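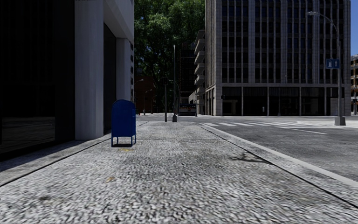 Category: Street furniture

Collection box

A collection box, also called a street mailbox or drop box, is a locked container placed in a public area where people can deposit letters for later pickup by a postal carrier. It differs from a private mailbox, which receives mail at a home or business, and from a relay box, which is used only by carriers to store mail along a route. Most collection boxes stand on sidewalks, outside post offices, or near the entrances of large buildings.

Terminology

Usage varies by country. In the United States, "mailbox" may refer to either the public box or the private one, and postal staff tend to use "collection box" to avoid confusion. In the United Kingdom the usual terms are "post box" and "letter box," the second of which can also mean the slot in a front door. "Pillar box" refers to a freestanding cylindrical type. A "wall box" is set into masonry, and a "lamp box" is a small unit originally made to be attached to a lamp post.

Construction

A typical freestanding box has four main parts: the body, the deposit opening, the access door, and the base or legs. Bodies have been made of cast iron, sheet steel, stainless steel, and molded plastic. Cast iron lasts a long time but is heavy and difficult to repair once cracked. Sheet steel is lighter and can be bent and welded into simple shapes, though it rusts quickly where the paint is broken, most often at the feet and along the lower seam.

Many boxes have a rounded top. The curve sheds rain and snow and discourages people from leaving cups and packages on the box. It also adds stiffness to thin sheet metal. On designs with a flat body and a domed top, such as the one at the head of this article, the curve usually runs in one direction only, so that the top can be formed from a single bent sheet.

Boxes on legs are easier to keep dry than boxes that sit directly on the pavement. Air moves under the floor of the box, and water from street cleaning or melting snow drains away. The legs are commonly fixed with anchor bolts set in the paving. A box that is not anchored may be tipped over or taken away.

Deposit openings

The oldest openings were plain slots with a small hood or flap. A slot is cheap and has no moving parts, but rain can blow in and the mail can sometimes be reached from outside. The pull-down door, hinged at the bottom, was introduced to solve both problems. When the door is opened, an inner plate blocks access to the compartment; when it is released, the letter falls behind the plate. Larger versions accept small parcels.

After reports of theft by "fishing," in which a sticky object on a string is lowered into the box, many postal services returned to narrow slots with internal teeth or baffles. These openings accept letters but generally not parcels, which must then be handed in at a counter.

Locks and access

The access door is normally placed on the front or on one of the broad sides, low enough that a carrier can lift out the contents without reaching down into the box. Inside there may be a removable tray, a sack held open by a frame, or no container at all. Where one key opens many boxes in a district, a lost key can require changing a large number of locks. Electronic locks that record each opening have been adopted in some places to reduce this risk.

Placement

Three considerations govern where a box is placed: expected use, carrier access, and clear walking space. Boxes are often set near intersections, where foot traffic from two streets meets, and within a short distance of a place where a vehicle can stop. The box should leave an unbroken path wide enough for a wheelchair and should not block the view of drivers turning at the corner. It should also be kept away from curb ramps, hydrants, and building doors.

A planning study by Halima Akande of the town of Trosalden compared the location of boxes with the number of letters collected from each. The town had 736 boxes at the start of the study. Akande found that boxes on a direct walking route to a transit stop were used far more than boxes placed deeper in residential blocks, even where the residential boxes were closer to more homes. She recommended that box spacing be measured along walking routes instead of in a straight line. A later revision of the town plan kept 600 boxes and moved many of them to transit corridors.

Color and marking

Color is the main means by which a box is recognized at a distance. Red is used in the United Kingdom, Japan, and several other countries; yellow is common in continental Europe; blue is standard in the United States. Green was widely used in earlier periods and remains in use in Ireland and China. Dark colors hide dirt but absorb heat in direct sun, which speeds the aging of both paint and door seals.

Most boxes carry a label listing collection times. The label is replaced when the schedule changes and is usually protected by a clear cover or printed on a metal plate.

Maintenance

Routine work includes cleaning, repainting, oiling hinges, and checking anchor bolts. Mitiku Admasu's handbook on postal equipment, written for the manufacturer Buschmann, advises inspecting steel boxes every 90 days in coastal areas and repainting them every 5 years. The handbook treats rust at the foot of the leg as the most serious common defect, as it can weaken the box while the body still looks sound.

Decline in use

The number of collection boxes has fallen in many countries as letter volume has dropped. Boxes with low use are removed or combined with others nearby. Retired boxes are scrapped, stored for parts, or sold to collectors, and some have been converted for returning library books or collecting ballots.

See also

Pillar box
Relay box
Letter slot
Curb ramp
Mail chute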